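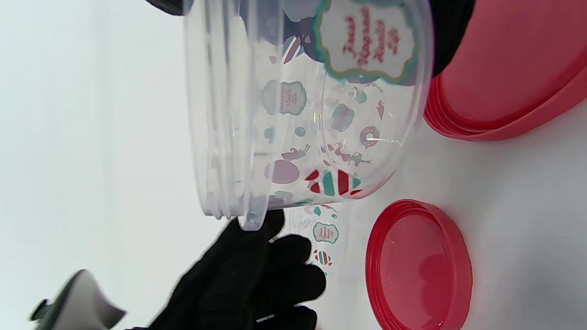

Clear jar with the candy print, on its side, threaded rim to the left. Coral lids stacked at upper right, one red lid on its own.

24th May

Long entry today, so get a cup of tea first. I want to write down the pose drift result while I still remember how I got there, and Oanh Phùng asked me to keep the dead ends in as well, so they are in.

The question we left hanging was why the Prakis policy does so well on the opaque tubs and so badly on these clear jars, when the motion is nearly the same. My own favorite theory (I have been telling it to everyone at lunch, sorry) was that the jar walls fool the depth estimate. I spent the morning trying to prove it and got nowhere. Swapping the depth input for a constant made the success rate a little worse on both kinds of container, by about the same amount. So the depth theory can go in the drawer.

What did turn something up was going back over the hand-held demos and looking at where the tracker puts its features. On a clear jar like this one you get the printing on the near wall and the printing on the far wall through it, and the tracker is perfectly happy to grab both. The striped candy is bold enough that it nearly always wins. The paler prints come and go. When the jar turns, near and far features slide in opposite directions, and the pose estimate for the jar splits the difference and ends up lagging. Then a second jar with the same style of print sits lower down, and some of the matches hop over to its little striped candy. I watched that happen in one demo and said a word I won't write here.

So, the fix I tried. Folivov already gives us a motion label for every track, and I had been throwing it away. I now keep it and sort the tracks into near wall, far wall and other object before the pose fit, with only the near wall ones allowed to vote. It is a small change, maybe an afternoon's work if you don't lose an hour to a sign error as I did. (The sign error was in the wrist rotation. If you pulled my branch before lunch, please pull it again.)

Numbers, for the record. I reran the labeling on 400 jar demos. Before the change, the pose fit was thrown out by the sanity check in 22 percent of them. After it, 4 percent. I then retrained with the same settings as last time, 1000 steps of warmup and everything else left alone, and the run is going on Trình now. I don't have a rollout result yet and I would ask you all not to quote the 4 percent as if it were one. It only says the labels are cleaner.

A few things still bother me. The dark gloves are lovely for segmenting hands against the white table, but wherever the fingers curl under the rim we lose the thread features, and those were the best ones we had for telling which end is open. I tried leaning on the big scalloped label instead and it works as long as it faces us. When it doesn't, the fit sometimes decides the jar is the other way around, and it is very confident about it too – I would like it to be a good deal less confident. Oanh thinks we should carry the orientation over from earlier in the demo and let it fade slowly. I think she is right, and I'd like to try her version before mine.

The lids I haven't touched. The stack seen from the side gives parallel bands, and the Killey detector wants to call the whole pile one lid. A lid lying flat and alone is easy for it. Different problem, and I am leaving it for whoever picks up the lidding task next, with my warm wishes and my half-written script in the shared folder.

To do: check the Trình run for the loss bump we saw last time, write Oanh's fading orientation into the fit, rerun the same demos with it, and go through the rejected ones by hand. I have started a list of those at the back of this notebook, with a star next to any where the matches hopped to the second jar.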